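About Siltcombe Cookery School

Siltcombe Cookery School teaches home cooking to adults of all abilities. The school was founded by Ute Schmieder and occupies the former grain store at Flastelthorpe, with a teaching kitchen on the ground floor and a dining room above it. Day courses run throughout the year, with a longer bread course each August.

Our teaching follows the seasons. Soups, pickles, pastry and plain roasting form the core of the programme, and every course ends with a shared lunch. Classes are limited to 18 places. Recipes are tested in our own kitchen before they are taught, and printed copies are given to all students to take home.

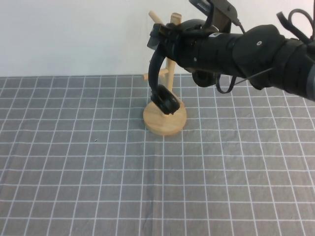
Natalie Naylor wrote to us after the pastry course that she had made the leek tart four times in a month, and that she would have liked a longer session on shortcrust. The course has been extended to 2 days as a result.

The school's recipe collection now holds 200 dishes — many of them contributed by former students — and is revised each spring. Timo Stöcker is responsible for the collection and for the bread course. Finn Reinholz teaches preserving and fish.

Dietary requirements can be met on most courses if they are stated at the time of booking. Gift vouchers are valid for one year from the date of purchase.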